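On Reading Constitutions Closely

Readers who have followed this blog for some time will know that I return, more often than is perhaps fashionable, to the texts by which governments claim to rule. My previous post on emergency decrees drew a number of thoughtful letters. Several correspondents asked why I continue to treat written constitutions as serious evidence when so many of them are ignored by the very people who drafted them. The question deserves a fuller reply than I was able to give in private.

I should begin by conceding the point in part. A constitution may promise a free press in one article and a ministry of information in the next. It may guarantee independent courts and then allow the head of state to remove any judge by letter. Students of authoritarian government have long called such texts facades, and there are cases in which the word is fair. A facade is still built by someone, at some cost, for an audience. The choice of what to put on it tells us whom the rulers expect to be looking.

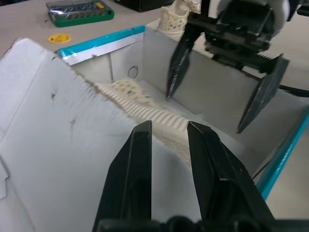 Consider the matter of term limits. In the past generation, a leader who wished to remain in office beyond the permitted period would seldom abolish the limit outright. The more common method has been to adopt a new constitution and to argue that the count begins again from zero. The limit stays on the page. Foreign ministries are able to welcome it, and the official newspapers are able to praise it. The leader, meanwhile, has obtained another 2 terms, and the opposition must explain to a tired public why a document that appears to restrain power has in practice extended it.

I spent much of June reading drafting records from transitional assemblies for the small study group to which I belong. We meet at 6 in the evening, and we had set ourselves 14 such records, of very uneven quality. Some were full transcripts. Others consisted of little more than attendance sheets and the final vote. The longest debates did not, as a rule, concern rights. They concerned the appointment of electoral commissioners, the command of the presidential guard, and the question of who may declare a vacancy in the highest office. The delegates understood perfectly well where power was kept, and they argued accordingly.

One record in particular has stayed with me. The chapter on fundamental freedoms was approved in a single morning with scarcely a comment from the floor. Article 71, which dealt with the auditing of the defense budget, took up the better part of a week and was in the end removed. When the text was published, the numbering had been adjusted so that no gap appeared. A reader who had only the printed version would have had no reason to suspect that civilian oversight of military spending had ever been proposed.

It follows, in my view, that the archive matters as much as the document. Where drafting records have been preserved and opened to the public, citizens have something to point to when a government later insists that a given power was always intended. Where the records have been sealed or lost, the ruling party becomes the sole interpreter of the founding moment. I would urge any organization that funds constitutional reform to set aside money for stenographers and for the storage of their work, and to make early publication a condition of its support.
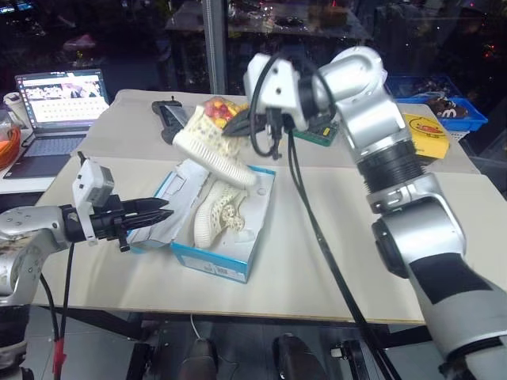 The role of outside governments should also be considered with some care. Donors have often been content with a ceremony: a signing, a handshake and a communique expressing confidence in the path ahead. The ambassadors who attend are frequently reassigned within a few years, and the officials who replace them inherit the confidence without the notes. By the time the emergency powers are first invoked, few people in the relevant capitals are able to recall which safeguards were promised and which were quietly dropped - or who objected at the time.

None of this should be taken to suggest that constitutions are useless to those who live under harsh governments. Lawyers in such countries cite them every day, sometimes at considerable personal risk, and now and then a lower court surprises everyone by agreeing. A clause that has lain unused for decades can become important when a regime divides against itself and each faction goes looking for legal cover.

One correspondent asked for a reading list. I am preparing one, limited to works that reproduce primary texts in reliable translation, and will publish it here once the permissions have been settled. Corrections to the present post are welcome at the usual address. Letters concerning the earlier post on emergency decrees will be answered in the order in which they were received.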